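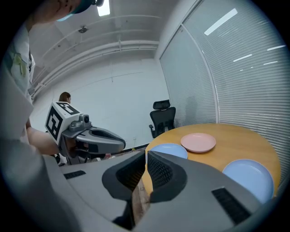 Looking After a Wooden Table You Use Every Day

I've had the same wooden table for years and I use it for everything: dinner, bills, rolling out pie crust, repotting the sad fern. It has been sanded twice, and one of those times was my own fault (never leave a damp cast iron pan on bare wood overnight, please learn from me!). So these are the things I do now, in no special order.

Wiping it down

Wring the cloth out until it's barely damp. I use a drop of plain dish soap in a bowl of warm water, wipe with the grain, then go over it right away with a dry towel. Skip the spray cleaners with a lemon on the bottle. I used one of those for a whole winter and ended up with a sticky film that grabbed every crumb in the house, and getting it off took three rounds of mineral spirits with the windows open.

White rings

A white ring is usually moisture sitting in the finish, so try the gentle stuff first. Lay a clean cotton T-shirt over it and press with a warm, dry iron for a few seconds, lift, look, and go again if it's fading. If that does nothing, rub in a bit of petroleum jelly, leave it till morning and buff it off. Dark rings are a different animal. Those have gone into the wood itself and you're probably looking at sandpaper.

Oil or wax?

My table has an oil finish, so I oil it every March and then again whenever water stops beading up. Thin coat, wait 20 minutes, wipe off every bit you can. Then wipe again! The tacky tabletops people write to me about nearly all come from leaving too much on. And please lay the oily rags out flat outdoors to dry, never wadded up in the trash, they really can catch fire by themselves.

If yours is varnished or lacquered, oil just sits on top and gets gummy. A little paste wax a couple of times a year is plenty.

Crumbs in the cracks

For tables with a leaf or a seam, I run a wooden toothpick along the gap and follow it with the vacuum brush. A butter knife will chip the edge, ask me how I know. For dried-on flour paste I use an old plastic gift card held nearly flat, and it pops right up.

Wobbles

Before you fold up a napkin and shove it under a leg, turn the table over (get a helper, and put a blanket down) and check the bolts. Mine had worked loose on 2 of the legs. A quarter turn each and it was solid again. If the floor is the trouble, stick-on felt pads can be stacked under the short leg.

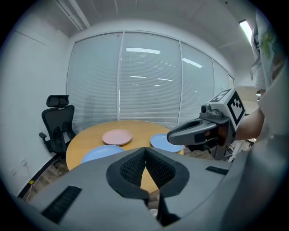 Muthoni Were wrote in to say that the iron trick left her with a bigger cloudy patch than the one she started with, and she wondered if the steam was to blame. I'd bet on it! Empty the water out completely before you start, and keep the heat on low. She has since tried the petroleum jelly overnight and says the patch is half the size it was, so she's giving it another night before she gets out anything stronger.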